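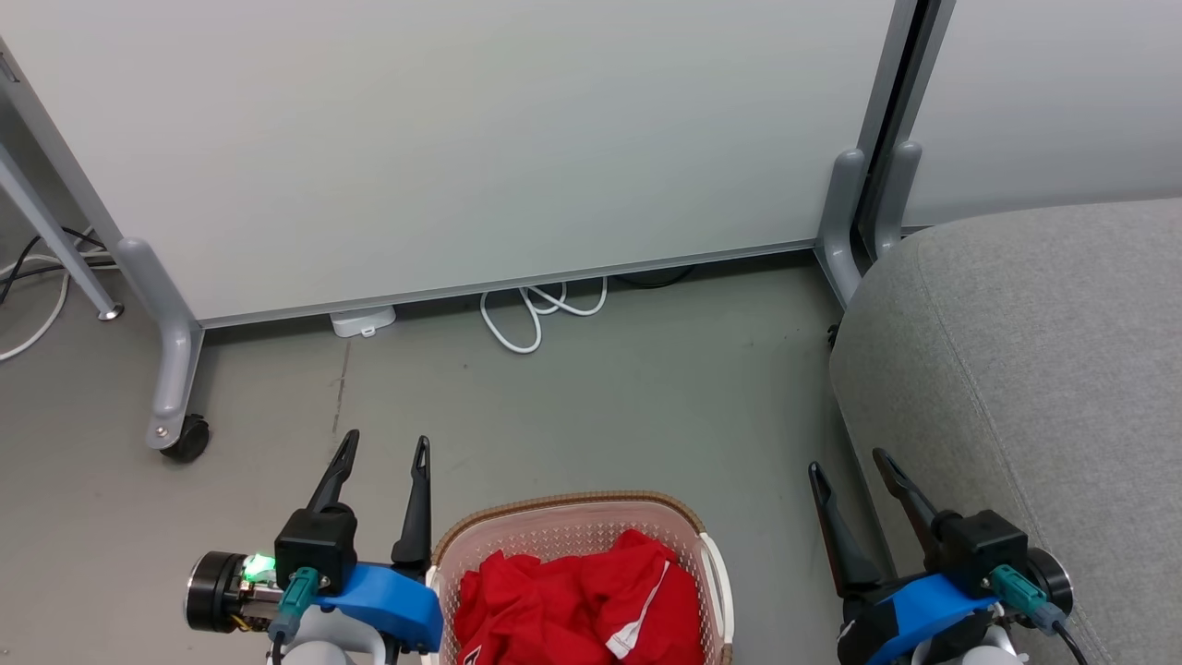 Search tickets Search

Ticket 667 – Right arm lags leader during teleop, laundry task
Latifa Soliman, July 2018

Setup: Plikia two-arm station, Detberg leader arms, recording software Belomum. Task is folding shirts out of the basket by remote control, one garment per episode.

Problem: the right follower falls behind the leader after a few minutes. The operator closes the right hand, and the gripper closes late. By then the left arm has already started to lift, so the garment gets pulled out at an angle and the episode is no good. Lost 11 episodes out of 36 this way.

Tried so far:

Restarted Belomum. Fine for one episode, then the lag came back.

Swapped the right leader for the spare. No change.

Re-homed both followers and redid the joint offsets. Offsets were slightly off on the right wrist, now fixed, but the lag is the same.

Ran with the cameras turned off. No lag at all in almost 2 hours. Turned the head camera back on and it started again within the first few episodes.

Update: the head camera and the right arm were sharing one USB hub. The left arm has its own port on the PC, which would explain why it never lagged. Moved the right arm to its own port as well and left the camera on the hub. Recorded a full set with a new operator and saw no late closes.

One thing still open. Belomum stamps the joint readings when they reach the PC – not when the arm takes them – so the lag does not show in the log. The affected episodes look normal until you play them next to the video. Please do not train on anything recorded before the port change. I moved those files to the folder "hold" and did not delete them.

Hamdy has been asked for a warning when the follower is late. They say August at the earliest. Until then, check the right gripper against the leader by eye before each set: open, close, open.

Status: waiting on vendor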